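Selitham Shared Workshop
Two-arm bench cell, pre-run safety checklist
Revision 3, June

1. Enclosure
Rear uprights tight, no movement by hand. OK.
Back and side walls fixed. OK.
Comment: one side wall screw replaced.

2. Arm bases
Base plates bolted down, bolts marked with paint pen. OK.
Comment: left plate re-torqued to 6 Nm. Recheck after 71 hours of running.

3. Cables
No cable pinched through full elbow travel. PASS WITH COMMENT.
Comment: slack at the left gripper reaches the tabletop. Add one clip at the wrist and keep the loop off the lower link.

4. Power and stop
E-stop drops both arms to hold. OK.
Supply fuse matches label. OK.
Comment: stop button rated for some 1,000 presses. Log each test.

5. Work area, bouquet wrapping job (Flekau program)
Gripper force set to low. OK.
Paper clear of both base plates. OK.
Comment: front corner of the pink sheet hangs over the table edge. Acceptable for this job, but tape it if the fan is on.
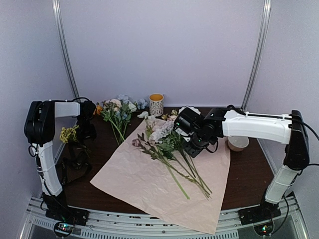 6. Controller boards
Boards at front left and front right secure, standoffs in place. OK.
Comment: fit a clear cover to each before the Gativard demo.

Result: cleared for low speed only. Item 3 to be closed first.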